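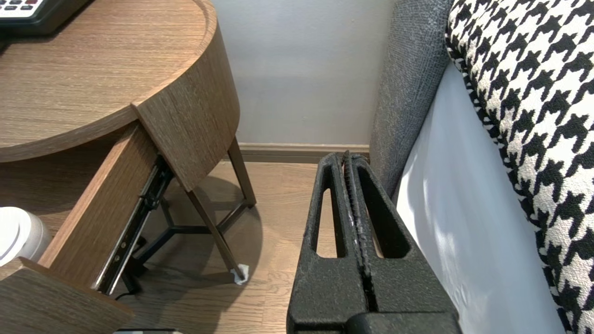 Wrist cam, slotted fingers closed, drawer side of the nightstand.

12 May 2021

Okay, Rutilio asked me to write up the finger comparison while I still remember it, so here goes, in no particular order. Question for this round: do we keep the slotted fingers or move over to the triangle ones on the Trivik wrist? And can we please stop arguing about the camera angle.

Drawer first. The approach I like is coming in low between the nightstand and the bed with the fingers shut, then opening once the tips are past the drawer front. It's a tight gap and the bed side is all soft fabric, so a light brush against it doesn't trip the force limit, which I'd set way too low last time anyway (my fault, I copied the Peltonen numbers straight over). The curved front is the annoying part. There's no flat face to square up against, so the planner keeps giving me a wrist yaw that looks fine on screen and then one finger gets there well before the other. I ended up putting the yaw in by hand. Rutilio thinks we should fit an arc to the edge and take the normal from that, and he's probably right, but I wanted grasps today and geometry later!

The ribbed pads on the slotted pair are showing white scuffs, mostly on the little ridges. I don't want to swap them in the middle of a comparison, so they stay on until we're done. Somebody please check if we still have spares in the Prillow box.

Then the triangle fingers. Mounting them is nicer, no question, the screws go in from the front and you don't need the stubby wrench.

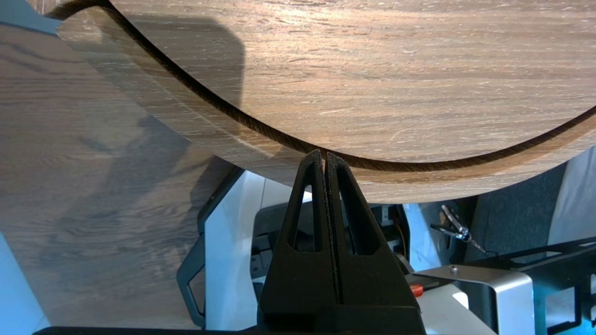

I ran the edge-touch routine with these, closed fingers, tips up to the curved rim, hold, back off, repeat. I did 18 touches per speed setting and the slow ones were boringly good. At the fast setting the tips chatter a bit when they land, and I could hear it from the desk. Could be finger flex, could be the controller gains, and I changed both since March so I can't say which. Next time I change one thing. (I know, Eckhard, I know.)

What I do love is the view. With the big triangular cutouts the camera gets so much more of whatever is behind the fingers, and the edge detector held on to the dark line of the rim almost the whole way in. The slots are okay for that but they're narrow, and if the target sits dead center you're mostly looking at black finger.

Controller notes before I forget: the new one logs at 100 Hz and I ended up with 1,602 lines for a single approach, which is silly, most of it is the arm sitting there waiting on me. I trimmed the log to the moving part and got 372 lines, much easier to plot. Trim script is in the Morkolwood folder under my initials. It will choke if you pause halfway through a move, so don't.

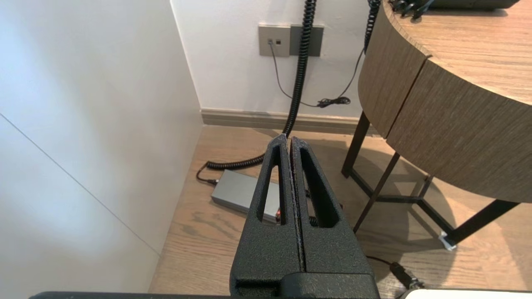
Cables are going to be the real test, I think. Black cord, black fingers, and the depth map just gives up on the coiled stuff. Against the light floor the color image does fine by itself, so I'd like to try segmenting on color only and taking the height from the floor plane. The power adapter should be the easy one, it's a nice big box with rounded edges, and I'd go for that first and leave the coils for a day when I'm feeling patient.

I'd use the slotted pair for this part. Those narrow tips ought to get under things lying flat, and the long straight closing line should be good for pinching a cord, though I haven't got numbers for that yet.

Eckhard Steinbach wants the camera tilted down a few more degrees. I'm against it until the hand-eye calibration is redone, and it takes me most of a morning. If he wants to do it himself the board is on the top shelf.

To do:
Redo the fast touches with the old gains, triangle fingers only
Arc fit for the drawer front (Rutilio)
Look for spare pads
Color-only cord test, adapter first
Raise the force limit in the shared config and write down what it was before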